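Clemley Home Forum > Laundry and Linens > Folding and Storage
Thread: Folding on the bed with the bamboo mat on. Does it do anything?
Replies sorted oldest first

dnt_clemley wrote:
My sister-in-law has been after me for a while to stop folding on the sofa and fold on the bed instead, with the bamboo mat left on. The claim is that the mat gives you a firm surface, so the creases come out sharper and the piles don't sink and fall over. I have my doubts. A mattress is a mattress. You can put whatever you like on top of it and it's still going to dip when you lean on it.

But I said I'd be fair about it, so the mat stayed on over the pink floral sheet, the clean stuff went in a pile in the middle, and the folding started from there. Mostly dark things, black and navy, plus a teal one and a cream one. 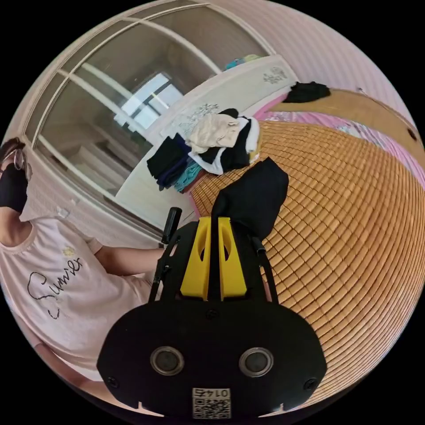 Posted by Desmond Nguyen-Tran (dnt_clemley) | Member | Folding and Storage

So far I'd call it a draw. The dark stack sat up fine, but it's a short stack and I think it would have sat up fine on carpet too. The thin black stuff was as annoying as ever. You pick it up and it's a rag, you put it down and it's a different rag. No surface fixes that.

What I want to know is whether anyone has compared the two for real, same clothes, mat on and mat off. I don't need the one about how your grandmother always did it. Mine did too and she also ironed socks.

linty_fresh wrote:
Mat on, every time. A bare sheet grabs at the cloth and the cloth grabs back, so when you pull a sleeve over, half the sheet comes with it. With the tiles the shirt slides. That's the whole benefit. I've never heard anyone say it makes the mattress harder, so I think your sister-in-law oversold it.

gercombe_gal wrote:
I'll go the other way. We had the tile kind for years (the kind with cord between the tiles, a Bririlov, if anyone remembers those) and it snagged everything. Knits, lace trim, anything with a loose thread. One of my husband's good sweaters got caught in a corner and he yanked it. You can guess. I fold on the kitchen table now and I don't miss it.

linty_fresh wrote:
That's a worn out mat, though. Run your hand over it. If it catches skin it'll catch cloth, and it's time for a new one.

gercombe_gal wrote:
It was a new mat when the sweater happened.

dnt_clemley wrote:
This is the kind of thing I was after. For the record, no snags here, but there's nothing lacy or knitted in my house worth snagging. T-shirts and more T-shirts.

ironingbored wrote:
Can I ask what problem we're solving? The clothes go in a drawer. The drawer closes. I've read this whole section of the forum at one time or another and I still couldn't tell you why a sharp crease in a T-shirt matters. It's going to get worn under a jacket.

The bed is a good place to fold for one reason, you can't go to sleep until you're done. Mat or no mat.

Qudah wrote:
ironingbored, you say that, and then you move the pile to the chair. We all have the chair.

But to the question. I did try it both ways once, when we were between apartments and the bed was the only flat thing we owned. Three shirts with the mat, then the same shirts again without. The ones off the mat looked a bit flatter to me. My wife looked at them and could not tell which was which, so take it for what it's worth. I suspect I saw what I wanted to see.

Where the mat did help was with me sitting down. If you sit on the edge of the bed the sheet wrinkles toward you and the pile leans. The mat bends some but it doesn't bunch. Standing up it made no difference at all.

dnt_clemley wrote:
Three shirts and one judge who couldn't tell. I'd say that's the best evidence in the thread, and it's evidence for my side.

linty_fresh wrote:
It's evidence that his wife doesn't care about shirts.

Qudah wrote:
Both can be true.

dnt_clemley wrote:
OK, one more from the same round. More black cloth, which I swear breeds in the dryer. 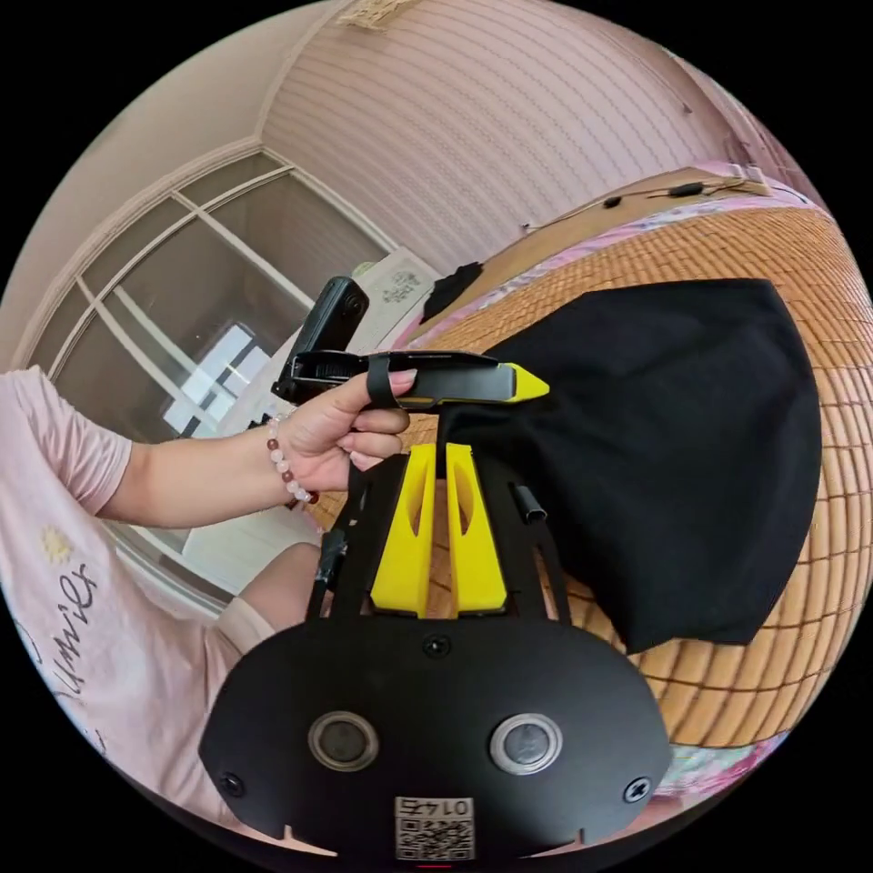

Bed-top folding, continued: black cloth and the tan bamboo mat

Two things I'll grant the mat people. Dark lint is easy to see on a light tan surface, much easier than on a flowered sheet, and you can brush it away with your hand. And the rows give you something straight to line a hem up with. I didn't expect to use that and I did, a little. Whether it's worth leaving a mat on in November is another question. The whole point of those mats is that they're cool to sleep on, and by then cool is the last thing I want.

gercombe_gal wrote:
The straight lines thing I'll believe. I use the edge of the table for that. I'd still worry about the lint going down between the tiles, where you can't get at it. You say brush it away. Brush it away to where?

dnt_clemley wrote:
The floor, same as everyone.

gercombe_gal wrote:
Then you've got black lint on the floor and a broom in your hand, and you've made yourself another chore to get a slightly better T-shirt.

softwater wrote:
New here, I hope it's okay to jump in! I do all of mine on the bed and I love it, it's the one part of the day where I put the radio on and nobody bothers me. I sort first, darks in one heap and lights in another, and then I fold a heap at a time, so I'm not going back and forth (my old way was just grab whatever was on top and it took forever). I never thought about the mat one way or the other. Ours just lives there in the summer.

Is there a reason yours has a cream thing sitting on top of the darks? I'd be scared of it picking up fuzz.

dnt_clemley wrote:
Welcome. No reason. It landed there. I don't see how a dry black shirt is going to ruin a dry cream one in the time it takes to fold the rest, but I know there are people on this board who store them in separate rooms.

linty_fresh wrote:
Separate drawers. And it isn't about ruining them, it's that fuzz moves. Shake out a black fleece near something cream some time and look at it by the window.

ironingbored wrote:
I'd have to own a window that clean.

softwater wrote:
Ha. Okay, I'll keep sorting mine.

pressed4time wrote:
Has anybody looked at those folding tables with the padded top? There's one going for $371. I nearly bought it and then asked myself where it would live the rest of the week, and the answer was on the bed.

gercombe_gal wrote:
$371 for a table! Put a towel on the one you eat at.

linty_fresh wrote:
No towel, it grabs worse than a sheet does. That's where this thread started.

dnt_clemley wrote:
Nobody is spending $371 on my account. I came in thinking the mat was nonsense and I've moved as far as mostly nonsense. It slides better than a sheet, I'll give linty that. The lint shows up. The firm surface business I still don't buy, and not one person here has made me buy it. Qudah's shirts came closest and they didn't pass inspection.

I may try it again with something fussier, a button-down or pillowcases, if I can be bothered. A T-shirt forgives too much to be a decent test.

Qudah wrote:
Try pillowcases. They're big enough that you'd notice if one side slid. And do the corners before you smooth the middle or you'll be chasing a bubble across the bed.

linty_fresh wrote:
Smooth first, then corners.

Qudah wrote:
We've had this argument in another thread. Post 222, if anyone wants to watch me lose it.

linty_fresh wrote:
You did lose it.

softwater wrote:
I've been doing the middle and the corners at the same time, is that bad?

gercombe_gal wrote:
It's fine. Do them on the table.

dnt_clemley wrote:
I'll do the pillowcases when the next batch is dry and put the results here. Mat on for half, mat off for half, and I'll get somebody else to judge them, somebody who hasn't read this.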